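Breakfast moves to the side entrance

The Jidimstead breakfast is back, and it has a new door. Plastard Hall is having its front steps redone, so from October 7, 2022 we go in by the side, past the bins and the bike rack. The builders promise to be done by November. They did not say which one.

Tickets stay at 50 cents under what we charged last year, a bold move considering what flour costs now. We sold 448 breakfasts in spring and cleared $1,628 for the footbridge on Jasińska Lane, which at last has a handrail on both sides. People who liked it better with one have been in touch.

The menu is the usual eggs and toast, plus steamed buns, after a long debate at the planning meeting on whether a bun counts as breakfast. The vote was close and the coffee was bad.
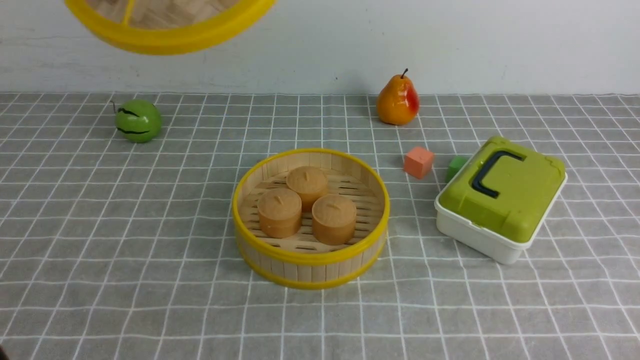

Three buns in a bamboo steamer.

Seating is first come, first served — please stop leaving coats on chairs the night before. We have 61 chairs and the Stedis Street choir has asked for most of them. They sing at nine, whether or not anyone is awake. Parking is on the grass unless it rains, in which case it's up the hill and good luck.

If you can lend a griddle, a toaster or a large teapot, put your name on the bottom with tape. We still have two teapots from last year and a ladle that no one will own up to.
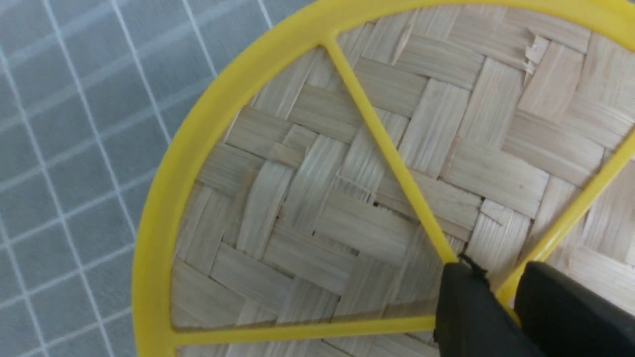 Woven bamboo and yellow trim, up close.

Sign-up sheets are by the library desk. Bring your own pen.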